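Workshop tips: good practice with a small robot arm

These are the rules we keep pinned up beside the practice arm at Landamen. Run through them in the Zoluva simulator first, then at the bench.

1. Start with the fingers open
Open the gripper fully before the first move of any session. Look down between the fingers and check that the gap is clear right to the base plate. If the two fingers sit unevenly on the real arm, stop and re-home it.

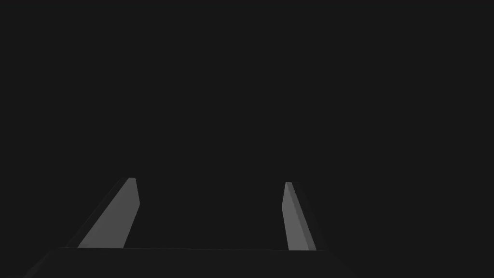
2. Slow down near people
Set the speed to 10 per cent of maximum whenever a person, or a figure standing in for one, is within reach. Approach a bed or stretcher from the near end and keep the gripper off the body. Someone lying down can't step back, so a second person keeps a hand on the stop button throughout. Leave at least 50 cm between the arm and anyone who isn't part of the job.

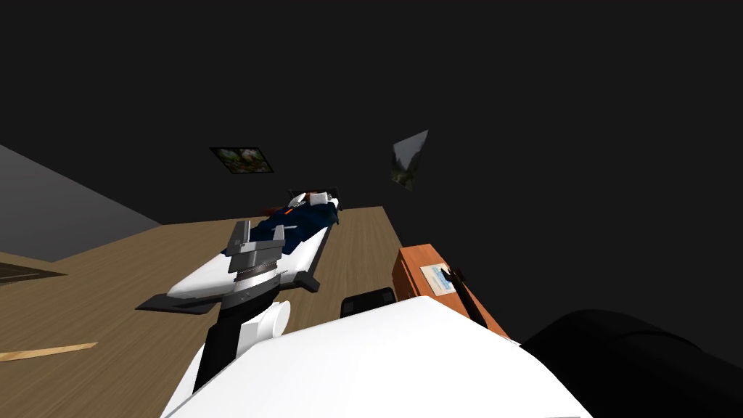
Gripper at the near end of the stretcher, both fingers upright.

Rugs, sticks and anything else lying on the floor should be picked up before a real run. In the simulator, leave them in and plan the path round them.

3. Check what is behind the gripper
It is easy to watch the fingertips and forget the wide housing below them. Soft furnishings, clocks and other small household things get knocked by the housing far more often than by the fingers. Turn the wrist through its full range, some 15 seconds at low speed, and watch the corners.

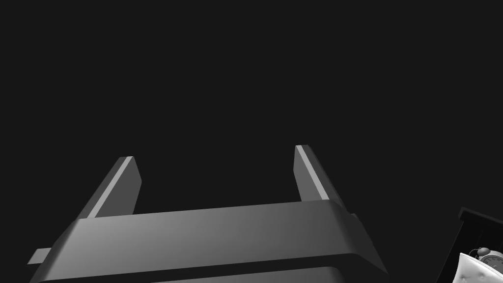

4. Finish properly
Park the arm, cut the power and write the run up in the Flumeo log. Keep log sheets for 7 months. Wipe the finger pads with a dry cloth; no solvents.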